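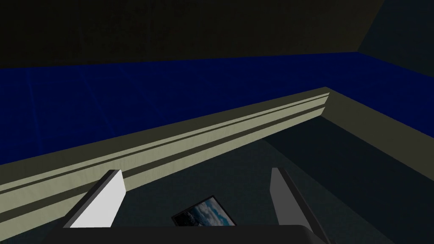 グリッパー4種を比べてみた話:シミュレーションでどこまで分かるか(発表者メモ)

この記事は約4分で読めます

当サイトではCookieを使用しています。閲覧を続けることで、Cookieの使用に同意したものとみなされます。[同意する] [設定]

スライド1 タイトル
こんにちは、から普通に始める。自己紹介は短く。今日は手先の話しかしません、と先に宣言してしまう。アームの話を期待して来た人には、懇親会でいくらでも話しますと言っておく(本当に話したいので!)。

スライド2 なぜ薄いものなのか
把持の比較というと、箱やマグカップを使うことが多い。箱は楽しいけれど、グリッパーの差が出にくい。差が一気に出るのが、平らな面にぺたっと置かれたカード。指を閉じても縁に触れず、上を滑っていく。少し下げすぎると今度は指先が面に当たる。この「あと少し」の幅がグリッパーごとにまるで違っていて、調べ始めたら止まらなくなった。
会場に聞く:名刺を机から片手で取るとき、どの指を使いますか? 少し待つ。たぶん爪で起こす人と、机の端まで滑らせる人に分かれる。

スライド3 シミュレーション環境
手首カメラの画を見せながら説明する。指が2枚、その間の暗い面に、青空と雲の絵がついた小さなカードが寝ている。奥を斜めに横切るベージュの縁には、暗いオリーブ色の線が2本。右側は影がかなり濃い。
強調したいのはカードの傾き。指に対してまっすぐではないので、手首の回転を合わせないと片方の指だけ先に当たる。下の辺の一部は手のひら側に隠れていて、カメラだけで姿勢を決めようとすると、ここで結構困る。
※ここで早口になりがち。水を飲む。

スライド4 比べた構成
・Daleck:平らな板状の指、平行開閉
・Isten:指先が細く、先端だけ柔らかい
・Varma:指の内側に段があり、すくう動作向き
・Stivholm:リンク式で、閉じるときに指先が少し下がる
アームもコントローラーも同じ設定にそろえて、替えたのは手先のモデルだけ。制御周期は4構成とも100 Hz。本当は周期を変えた比較もやりたかったが、今回は我慢した。
質問が出そうなところ:Stivholmは指先が下がるぶん、手首の高さを補正しないと不公平では? → 補正ありとなしの両方を試した。表に載せたのは補正ありのほう。

スライド5 結果
1構成につき200回、カードの位置と角度を変えて試行。表は読み上げない。見てほしいのは順位より失敗のしかた。
Daleckの失敗はほとんどが「上を滑る」。素直で、原因がすぐ分かる。Istenは縁に引っかかるところまではきれいなのに、持ち上げる途中でカードが回ってしまう。Varmaは角度が合ったときが本当に気持ちいい! すっと入る。ただし角度がずれると、段がカードを向こうへ押してしまい、縁のほうまで運んでいく。Stivholmは高さの設定にいちばん敏感だった。
動画はVarmaの成功例を1本だけ流す。音はなし。止まったら口で説明して先へ。

スライド6 縁を使う
いちばん話したいスライド。時間が押していてもここは飛ばさない。
面の上で直接つまむのをやめて、カードを縁まで押していき、立ち上がりに当てて片側を起こす。これをDaleckで試したら、滑って失敗していたケースのかなりの部分が拾えるようになった。追加の試行は225回。指の形は変えず、動作を一つ足しただけ。初めてうまくいったときは、画面の前で声が出た。
ただし摩擦係数にものすごく依存する。カードと面の摩擦を少し上げるだけで、押す途中で止まってしまう。実機にそのまま持っていけるとは言わないこと。

スライド7 カメラのこと
手首カメラだけの構成と、横から見るカメラを足した構成を比較。手首カメラは近づくほど手のひらにカードが隠れ、最後の区間は直前の推定を頼りに動くことになる。横のカメラを足すと高さ方向の失敗が減った。回転のずれにはあまり効かなかった。
照明も少しいじった。影の境目が面の真ん中を通ると、検出がその線をカードの辺と間違えることがある。黒い枠のあるカードだと特に紛らわしい。暗い面に黒い枠、なかなか意地悪な組み合わせで、私は気に入っている。

スライド8 まだ分からないこと
・カードの反り。今のモデルは完全に剛体
・指先の摩耗
・静電気で面に貼りつく場合
・2枚重なっているとき
反りについては、実際のカードで似たことをやった人がいたらぜひ教えてほしい。休憩中につかまえてください。

スライド9 次にやること
まずVarmaの段の高さを変えた指をいくつか作り、縁を使う動作と組み合わせる。そのあと実機。木曜の作業時間に少しずつ進めていて、設定ファイルは整理が済んだものから公開する予定。

質疑用の控え
Q:吸着ではだめなのか。
カード1枚なら吸着が楽、と正直に答える。今回は指だけでどこまでできるかを見たかった。吸着パッドと指を両方つけた構成は、モデルだけ用意してある。
Q:学習で動かしているのか。
比較の部分は決め打ちの動作。縁を使う動作も手で書いた。学習させた方策での比較は未着手。
Q:いちばん好きなグリッパーは。
Varma。即答してよい。

ニュースレター登録:新しい記事の公開をメールでお知らせします。[登録する]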